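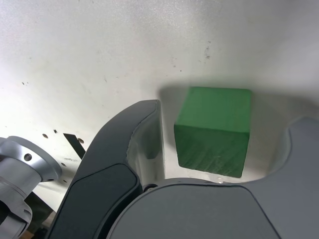
How often do the finger pads on the Plakura cell need changing?

Every 200 hours of run time, or sooner if a pad feels slick when you rub it with your thumb.

I look after this cell most weeks, so these are my own notes. Park the arm, cut the air, and wait for the pressure to drop all the way – I've been pinched, it's no fun! The pads come off with a thin plastic scraper (please don't use a knife, Recep Uçar did and we had to sand out the gouge). Wipe with alcohol, press the new pad on for 40 seconds, then run the open/close routine and log it in Bilten under job 227.

If the fingers close unevenly after that, redo the zero from the pendant. Still off? Ask Jamila Matubbar, she set up the cell in February and has the original offsets. Spare pads are in drawer 72.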